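The arm in the spare room

For most of last winter the back bedroom of a terraced house in Bevden had a robot arm in it, or the parts of one, spread over a single bed. The bed has since gone. Its owner, a retired draughtsman who asked to be left unnamed "until it does something worth putting my name to", bought the arm second-hand, got it home in the back of a hatchback and carried it upstairs in two trips.

"My wife thought it was a telescope," he says. "I let her think so for a bit. A telescope is a respectable thing for a man my age."

He is building a tidying-up machine. The idea is that the arm hangs over a table, picks things up and puts them in a crate. He has been at it for 60 weeks, by his own log, and the log is a good one: a hardback ledger, ruled by hand, in which every evening's work has its own line. The entry for the night I visit already reads "Journalist. Made tea. No progress."

Why hang it from above?

"Because I'd seen what happens when you bolt one to a bench. It takes up the bench. You've bought a machine to clear the table and the largest object on the table is the machine."

Hanging it brought problems of its own. The bedroom ceiling is lath and plaster of an uncertain age, and the joists run the wrong way. He went up into the loft with a torch and came down, he says, a sadder man. The real arm is at present lying on a pair of trestles in the shared workshop at Wurkell, a former bus garage where members pay by the month and argue about the extractor fan. A steel frame is being welded for it there by another member, in exchange for drawings of a porch.

In the meantime he does his building on a computer. He started the simulation as a way of checking that the elbow wouldn't hit the wall, and it has since acquired a kitchen cabinet, floorboards and a skirting rail.

"I know," he says. "I spent four evenings on the drawer handles. The arm doesn't go anywhere near the drawers."

His project is called Trullcombe, after the village where he had the idea, in a tea room, watching one waitress clear a table for eight. The software folder has the same name with a number after it, and the number is now 2064. He explains that he saves a fresh copy before every change, however small, and that he was once caught out in 1987 by a plotter.

"You don't forget a thing like that," he says, and does not say what the thing was.

I ask to see it working. He pulls up a second chair, moves a cat off it, and opens the latest version. The simulated room is glossy, white and rounded at the corners, rather like the inside of a bath. The table has holes all over it in tidy rows, and he has laid it with crockery, a banana and one or two crates. The arm comes down from a pale yellow disc with blue flaps under the rim. I ask about the flaps.

"Decoration," he says. "I was pleased with the disc and I got carried away."

What does it find difficult?

"Plates. Everybody thinks it'll be the banana. A banana is a handle with fruit in it, you couldn't design a better thing to pick up. A plate lying flat gives you nothing to hold except the rim, and the rim is about as thick as a biscuit. You come at it from straight above with two fingers and you might as well be trying to pick up the table."

Mugs he rates somewhere in the middle. Bowls are all right provided one finger goes inside and one stays out. Small solid things are the easy marks, and he admits to putting in a few more of them whenever he has had a bad evening and wants to see something go well.

The crates were a late addition. For months the arm simply moved objects to a patch of table marked in his head as "away". Then he modelled a crate with a proper grid of openings in the sides, copied from one in the garage, and discovered that going down into a box is a different trade from going down on to a table. The walls are in the way. The wrist needs room to turn. In the first version the gripper went through the side of the crate as though it were mist, and he ran that for a fortnight before he noticed.

"I'd been so pleased," he says. "I'd written 'excellent' in the ledger. Twice."

The walls are solid now, and the arm has learnt, or been told, to come in from overhead and keep its elbow folded up out of trouble.

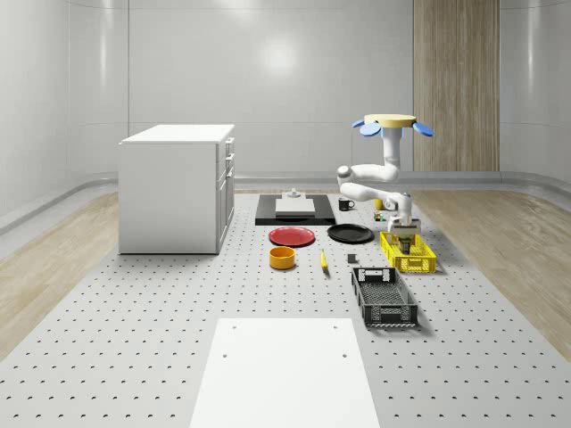 How do you know it'll work on the real one?

"I don't. That's the McKinnon question."

McKinnon turns out to be the name of the workshop's oldest lathe, and the McKinnon question is what members ask each other when a drawing looks too good: would it survive being made? The simulated table is perfectly flat. The Wurkell one used to be a door. The simulated mug weighs whatever he types in, and for one memorable evening that was 60 kilograms, owing to a slip with a decimal point, and the arm strained at it like a man with a stuck window.

He has a plan of sorts. Once the frame is welded he will hang the arm, put out a single cube, and run the same movement he has run on the screen. If that goes well he will try a bowl. He has set himself 2000 successful picks in simulation before he will allow the real gripper near anything made of china, and he is a little over halfway. His wife has offered a set of saucers she has never liked.

Has she come round to it?

"She asked whether it could do the airing cupboard. I said not at present. She said to let her know."

The welding is due to be finished in October, weather permitting, the weather coming into it through a hole in the garage roof. Until then he works upstairs from seven until the ten o'clock news, with the door shut against the cat. As I am putting on my coat he calls down that he has decided to take the flaps off the disc. He will need to save a copy first.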